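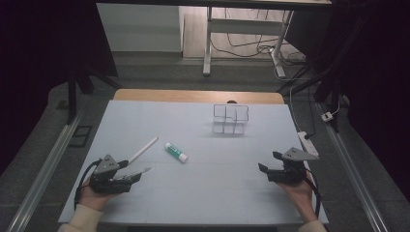

A glue stick is a solid adhesive in a tube with a cap. The user pushes or twists the adhesive out at one end and rubs it on paper, and in school and office use it has mostly replaced the pot of paste with a brush. The tube is commonly of plastic. White tubes with a coloured label are usual, as with the green-labelled one lying on its side on the white tabletop, and the cap is often white as well. A stick left lying down can roll, so in many workrooms it is kept upright in a cup or in a clear organiser with small square compartments, like the one standing farther back on the same table.

Composition and sizes

The adhesive is a mixture of a water-soluble polymer, soap and water. The soap gives the stick its firm form. Small sticks hold about 10 grams, and larger ones are sold for classrooms. The Vesby stick, made by the stationery firm Bisturent, comes in a box of 17, a number which is explained in the trade by the shape of the old carton.

Use and storage

Glue sticks are suitable for paper, thin card and photographs. They are weak on plastic, metal and glass. The cap must be closed after each use, or the top of the stick becomes hard and has to be cut away. The Sekonar catalogue of school supplies advises to store sticks at room temperature and away from radiators.

See also: Paste; Gum arabic; Desk organiser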